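In Defense of Folding on the Bed

My mother-in-law has a laundry room with a proper folding counter. It cost her 2,000 dollars, it's exactly hip height, and every time I visit there's a printer on it. A printer, a bag of potting soil, and whatever came in the mail. The laundry, meanwhile, gets folded on the bed in the guest room, which is where laundry has been folded in that family for over 50 years.

I'm on the side of the bed. I've tried the other ways! I did a whole August of folding at the kitchen table because Brisa Gallegos, who I used to share an office with, swore by it. You know what's on a kitchen table? Crumbs. Also elbows, homework, and a husband who wants to eat lunch. I folded 14 dish towels one noon and rewashed half of them for jam.

The bed is the biggest flat thing most of us own. You can lay out a fitted sheet on it (more on those in a second) and you can start a pile without knocking over the last one. And there's a deadline built in, because sooner or later you'll want to lie down. I know people who just move the whole heap to the chair at eleven at night and pretend it's handled. I've been those people. But the chair fills up too, and then you're out of chair.

What I'd say to anyone starting out is make the bed first. Pull the quilt up, give it a lazy smoothing with your forearm, and don't fuss over the wrinkles. A made bed is a work surface. An unmade bed just eats socks.

After that I go small to big. Shirts and pants get stacked along one side, and they always lean, and I let them lean. Whatever's big and soft waits in the middle until the end. My friend Janaína does it the other way around, blankets first, and we've had words over it. She says getting the bulky stuff out of the way cheers her up. Fine, but then where do you put it? It just sits there on the floor in a nice square, asking to be stepped on.

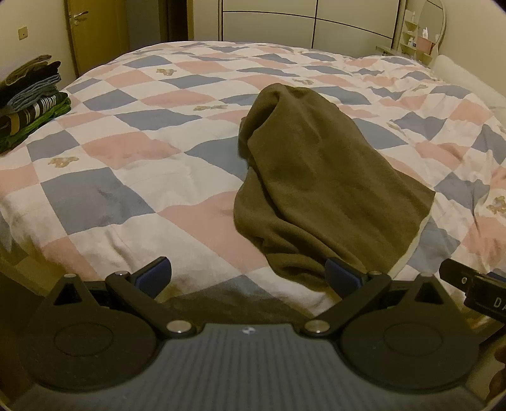

Do you have to fold a fleece throw at all if it's going straight back on the couch?
Fold it once in half the long way, then over your arm, and you're done; anything neater is gone the minute somebody gets cold.

I do think towels deserve more respect than throws. A towel goes on a shelf with other towels, and if one is fat and crooked the whole stack slides out when you open the door. Thirds the long way, then in half, then in half again. My grandmother did it in thirds and I have never seen a reason to change.

Fitted sheets I roll. There, I said it. Sarahí Bañuelos showed me the corner-in-corner method at her place, standing on either side of her bed with me like we were folding a flag, and hers came out like an envelope. Mine came out like a calzone. I roll them up, tuck them inside the matching pillowcase, and get on with my life – the closet door shuts either way.

You can spend 59 dollars on one of those folding boards, and the shirts do come out all the same size, I'll give it that. I used mine for a couple of weeks. It lives under the bed now, and I fold on top of it.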